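The Town Where the Radio Gets Fixed

When I arrive at the repair shop in Witmont a little before nine in the morning, the kettle is already on and there's a line out the door. A man has a toaster under one arm. A woman behind him is hugging a floor lamp like a dance partner. The owner waves me in past all of them, clears a stack of manuals off a stool, and starts talking before I've found my pen.

"You have to understand, I never meant to have a shop," she says. "I meant to fix my mother's radio."

The radio was a Darkelach, a heavy tabletop set with a cloth front and a dial that glowed green. It had sat on the kitchen counter through her whole childhood, and one February it stopped. Her mother was ready to throw it out. She asked for a week, took it home, and kept it for five months.

"I had it in pieces on the bed. I slept on the couch! I read everything I could get from the library, and half of it I read wrong. I replaced parts that were perfectly good. And the whole time it was one bad solder joint on the power lead – you could have covered it with a grain of rice."

She still has the radio. It plays ball games on a shelf over the sink in the back, and she turns it down only when a customer is on the phone.

I had come to ask her about repair as a trade, and whether a person can still make a living at it in a town this size. She can, she says, though it took a while. For the first nine months she worked out of her garage and kept her job at the school cafeteria. Word got around through the church suppers and the hardware store. People would leave things on her porch with notes taped to them. Her favorite said, in full, "It hums now." 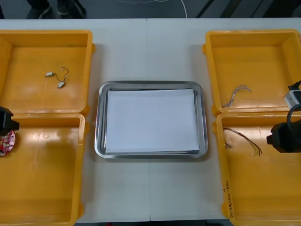

"The notes are where I learned the job," she says. "People are good at telling you what's wrong if you let them. They'll say it smells like pennies, or it only quits when the dryer is running. That's gold. I'd take one good sentence from the owner over an hour with the meter."

She has kept all of the notes in a recipe box, and she hands it to me with real delight. I could have spent the whole morning in it. "Works if you hit it, please fix so I can stop hitting it." "My late husband's, no hurry." One is a drawing of a blender with an arrow and the word HERE.

What surprised me most was how little of her day goes to anything electronic. A good share of the work is cleaning. Coffee makers come in choked with scale, fans come in wearing gray sweaters of lint, and vacuum cleaners come in with socks in them. She charges less for those, and she makes the owner watch so they can do it at home next time. I asked if that was bad for business.

"Oh, they come back," she says. "They come back with something harder! Someone who has cleaned out their own vacuum starts looking at the other stuff in the closet. The man who's here with the toaster, I showed him how to change a lamp cord last winter, and I bet I've seen everything he owns by now."

Cords are her great subject. She can go on about cords the way other people go on about wine. The trouble is nearly always at one end or the other, she tells me, right where the wire goes into the plug or into the body of the machine, and people make it worse by winding the cord tight around the base when they put the thing away.

"Big loose loops," she says, drawing them in the air. "Let it fall the way it wants to. And pull on the plug, please, never on the wire. If I could get on the radio and say one thing to the whole county, it would be that."

She pulls out a hair dryer made by Plilo to show me what she means. The cord has split at the neck and someone has wrapped it in bandage tape, the cloth kind from a first aid kit. She finds this very funny and also wants me to know that it's dangerous. The new cord will take her 23 minutes, she says, and when I laugh at how exact that is she points to a notebook hanging from a nail. She has timed every common job for years so she can tell people honestly when to come back.
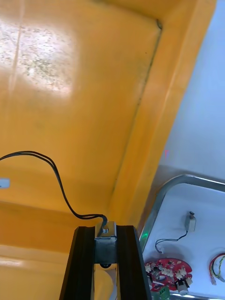

"I hate it when a shop says 'a couple of days' and you know they're guessing," she says. "People plan around a washing machine. They plan around a hearing aid charger, for heaven's sake. If I say four o'clock it's going to be four o'clock, and if I'm stuck I call them at noon."

She does get stuck. Glued cases are the worst of it, and parts that are only sold as a whole new unit. She has a shelf for the ones that beat her, and she goes back to it in slow weeks. An Asfaw sewing machine was up there for most of a year before a retired teacher two towns over turned out to have the same model in her attic, with a cracked body and perfect gears. The two machines became one. The teacher got the first quilt that came off it, and there's a snapshot of it pinned by the register.

Last year the shop took in 81 lamps, more than any other single thing. She can't explain it. Lamps are cheap to buy new, and most of the ones she sees weren't expensive to begin with.

"I think it's that you look at a lamp every night," she says. "You read under it. You were sick under it. And a socket costs next to nothing, so why would you let that go?"

She runs an evening class now, in the winter, when the days are short and people want somewhere warm to be. There's no test and no certificate. Everyone brings one broken thing and a snack to share. The youngest so far was in fourth grade and had brought a music box. The oldest had been an electrician on ships and mostly came for the brownies, though he taught them all a knot for strain relief that she has used on every lamp since. She shows me the knot twice. I get it on the second try and she actually claps.

By now the line has moved inside and the floor lamp is up on the counter, shade off. The woman who brought it in is explaining that it flickers, but only when her daughter visits. The owner reaches for a pencil and a blank card.

"Okay," she says. "Where does your daughter sit?"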